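Okay, dishwasher demos, day whatever. I've been wanting to post about this for weeks because it's the most fun I've had on the Vesora project so far!

Quick background. We're collecting examples for a policy that handles dishes in a regular kitchen. Someone teleoperates, the robot records everything, and each run from first grasp to last release is one episode.

As of 3/28/21 we have 3,003 episodes saved. 694 of them are plates and the dishwasher. I did a silly little dance when the plate count rolled over 600.

Plates are so much harder than mugs. A mug forgives you. With a plate you pinch the rim, and if the wrist is a few degrees off, the far edge hits a tine and the whole thing twists in the fingers.

Mahfuz Samarakoon is our best operator by a mile. He slows way down right above the rack, then commits. You can see it in the joint velocities, there's this lovely dip in every one of his runs.

My runs have no dip. My runs have wobble. We're keeping them in anyway (labeled by operator) since I want to see what mixed styles do to the policy.

Something we changed this month: start positions. Early on everybody parked the plate in the same spot on the counter and the model basically memorized the spot. Now Xiuying Long hands us a shuffled list each morning and we set up from that.

She also got us to keep the fumbles. If the operator recovers, it's a good episode. If they don't, it gets tagged and goes in a separate folder. I love the recoveries, I could watch them all day.

Here's one of today's plates, from the head camera:

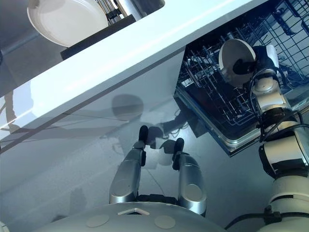
Next up is the silverware basket, which scares me a little. Forks love to lie flat on each other and the depth readings get ugly on anything shiny. Mahfuz wants to try 2 operators, one per arm. I'm so in.

Goal is another 2,000 episodes by May. If you've done bimanual collection and have tips on keeping the idle arm out of trouble, please reply, I'll read all of it!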